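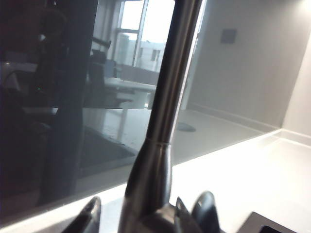

Wrist camera view of a faucet in front of a reflective dark panel.

Verkura is a method for training robot arms to work near mirror-like surfaces in kitchens. It was developed at the Wallin Institute by a group led by Comfort Kyei and first described in October. The method uses only color images from a small camera mounted at the robot's wrist, with no depth sensor.

Glossy panels and polished metal are a known source of error for such cameras. A reflected window or chair may be treated as a real object behind the panel, and the arm then plans its path toward or around something that does not exist. Verkura compares successive views as the wrist moves. Reflections shift differently from solid objects, and regions that behave like reflections are given less weight — they are not removed — when the next movement is chosen.
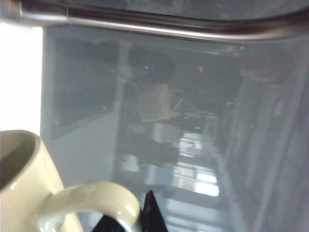

The training set, named Gretley, contains 1,049 recorded episodes of everyday tasks, among them grasping mugs by the handle and reaching past faucets. Each episode was guided by a human operator. A further 328 episodes were held back for testing.

In the published tests, the method made four contacts with reflective panels, against more than 20 for Forura, an earlier system by the same group. Results were weaker where the camera moved very little between views.

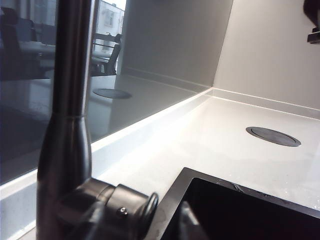
Faucet, sink corner and socket on a white countertop, with the room reflected in the splashback.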